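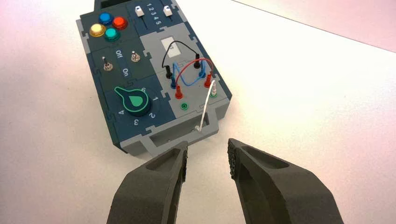

My project was about rental ads, and the gap between the rent you see in the ad and the money you hand over before you get the keys. I picked it because I've been apartment hunting in Kusomby myself (twice now, ugh) and both times the number at the top of the ad was the smallest number I ever saw. So for the class I read 500 ads and marked down every fee I could find. To keep track of them I needed a color code, and I borrowed the one on the four round buttons: blue for ads that listed every cost up front, green for ads that mentioned fees but no amounts, yellow for ads that told you to call, and red-orange for ads that gave the rent and nothing else. It worked really well, and after a while I could scroll the sheet and see which neighborhoods were going to be annoying.

What the ad says and what you pay: move-in costs in Kusomby rental listings

Where I got the ads

Almost everything came from Vatex, which is the listing site everybody I know uses when they look for a place here. I also took the ads Heitmann puts on its own website. Heitmann manages a lot of the older brick buildings by the river and doesn't always bother to post them anywhere else, so leaving those out would have skewed things. I collected for 3 months, starting in January, usually late at night after my other homework was finished.

I only counted studios and one-bedrooms. My first plan was to do every kind of rental including whole houses, and my instructor wrote "too much" in the margin of my proposal, and yeah, fair. Houses come with lawn care and trash pickup and sometimes a well, and you'd need a separate sheet just for that.

Everything went into a Warix spreadsheet. One row per ad, with columns for rent, deposit, application fee, admin fee, pet fee, parking, utilities, and a column called "weird" for anything that didn't fit. I had a lot of fun with the weird column! There was a charge for a welcome basket. There was a key fob you had to rent by the month. One building wanted money for "community technology" and I still don't know what that means -- I think it might be the package lockers.

Deciding what counts as a fee

I should have spent more time on this part before I started. Is a deposit a fee? You're supposed to get it back, so in one sense no. But you still need to have it in your bank account on move-in day, and for a student that's the whole problem. I went back and forth and ended up keeping two totals, one with the deposit and one without. Most of what I say below uses the total with the deposit, since that's the number that decides whether you can move in at all.

Parking was worse. Some ads have it included, some have it "available," and available can mean free or it can mean a second rent payment for your car. If the ad said available and gave no price, I left the cell blank and colored the row green.

I also had to go back and redo a chunk of the early rows. At first I was putting "first and last month" in the deposit column, and then I noticed that some landlords ask for first, last AND a deposit. Fixing that ate most of a weekend. If somebody in next year's class wants to carry this on, please make a separate column for last month's rent right at the beginning. 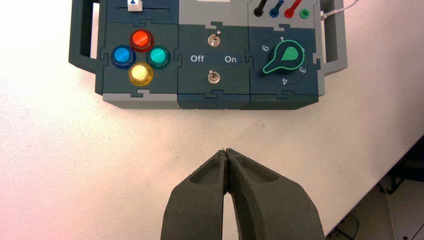
Round push buttons and two toggle switches on the panel.

What I found

Red-orange was the biggest pile, and it wasn't close. Most ads give the rent and a nice paragraph about natural light and that's it. Blue was the smallest. I had guessed that the big new complexes would be the sneaky ones and the small landlords would be the straightforward ones, and my sheet doesn't back me up on that. The new complexes do charge more kinds of fees, but they tend to name them somewhere, even if it's way down under the pool photos. The small landlords mostly charge just a deposit and forget to say how much.

Heitmann's ads were the most consistent of the bunch. They use the same template for every building, so you get the application fee and the deposit in the same spot each time. The admin fee is missing from the template, though, and I only found out it existed when I wrote to ask.

That was the second half of the project. I picked 12 ads out of the yellow and red-orange piles and wrote to the landlord or the office with the same short message, asking for the total due at signing. I said I was a student working on a class report. Eight wrote back. The replies were friendlier than I expected, and a couple of people sent me the whole lease, which was very generous and also very long. In every one of the eight, the full total was higher than what I'd have guessed from the ad alone. The cheapest studio on my sheet ended up costing more to move into than the one a few rows below it, because the cheap one wanted last month's rent and the other one didn't.

Words that show up a lot

This wasn't in my proposal but I couldn't help myself. "Move-in special" nearly always meant there was an admin fee somewhere else in the ad. "Cozy" was only ever used on studios. "Utilities included" usually left out electric, so read the next line. And "must see" seemed to have nothing to do with anything.

Problems with my data

Ads disappear fast. When a place rents, the page is gone, so I couldn't go back and check the older rows. I started saving copies partway through, and I wish I'd done that from the first night. I also can't tell whether an ad that got reposted with a new price is the same apartment or the one next door -- I treated them as two ads unless the photos were identical.

And I was the only one coding. A second reader might have moved some of my greens to yellow. I did recheck the first page of the sheet at the end and changed my mind on a few rows, so there's some drift in there for sure.

What I'd do next

I'd like to run the same sheet in late summer, when the student leases turn over and everybody is in a panic. I'd also write to a lot more landlords, because that part taught me more than the ads did. The spreadsheet is in the class folder with the weird column left in.

Coursework > Housing and Real Estate > Student Projects > Rental Listings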